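To: Teodor Sima
Re: Waltby storage and tidying project, progress since April
2 Oct 2020

Hi Teodor,

You asked for something short and I'm already failing, but there's a fair bit to tell you and most of it is good! The storage part of the grant is very nearly done. The cabinets are up, the doors open and close like they should, and people have started putting things in them without being asked.

First the entry side, where shoes were the whole problem. Before the grant we had 50 households using the Waltby rooms on a rotating basis and the shoes just lived in a heap by the door. Now the dark gray cabinet with the off-white doors sits there, low enough that kids can get at it, one shelf across the middle. We went with a shelf you can take out (boots, in winter) and I'm glad we did. House slippers go on the shelf and outdoor shoes go underneath. That's the entire system, and I wrote it on a card, and the card has already gone missing.
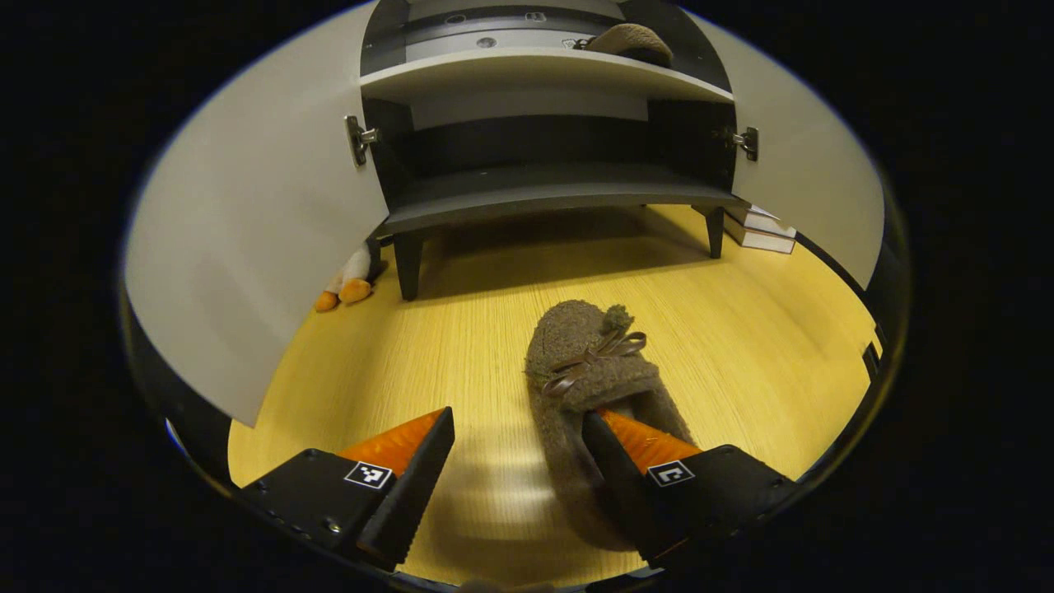 Slippers are still the thing that wanders most. We bought the fuzzy kind because they were what people picked when we asked, and they're popular enough that pairs get split up over the course of a day. I've been doing a round at closing time, matching them up and putting them back. It takes me maybe ten minutes. I'd like to try clipping each pair together with a clothespin, which Brosari does at their place and swears by, but I haven't bought the clothespins yet.

On money: the fittings order from Cisternas came to $668, delivery included, and that covered hinges, handles and the spare shelves. It was a little over what I'd penciled in. I made it up by keeping the old curtains, so the overall line hasn't moved. Receipts are in the shared folder under Jekuvari, which I know is a silly name for it – it was the folder I had open.

The white cabinet took longer than I'd planned. It has two doors and shelves inside, and I went back and forth on what it should hold. Linens? Craft supplies? In the end I settled on cleaning things up top and spare bedding below, and we'll start filling it next week once I've wiped the shelves down. I'm leaving the little stickers on the door until then too. I know you wanted a lock on anything with cleaning products in it, so I'll sort out a lock for it before anything goes in.

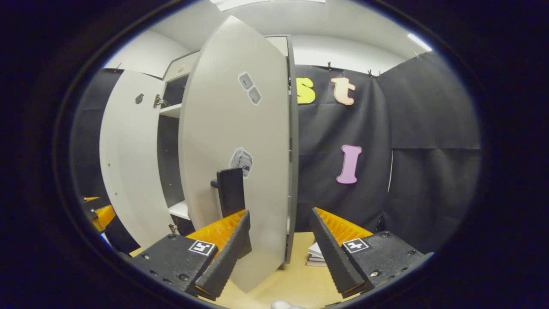 What I still owe you is the list of who is looking after which cabinet. I have 4 people signed up and would be happier with a couple more, mostly for the weekends. I also want to get proper labels made. Masking tape and marker works for now but it peels, and my handwriting is nobody's favorite.

Two small asks while I have you. Could the leftover from the shelving line go toward a boot tray? We'll want one before the weather turns. And could we push the walk-through back a week, so you see the bedding in its place and not in bags in my car?

Call me any morning, I'm usually in by nine.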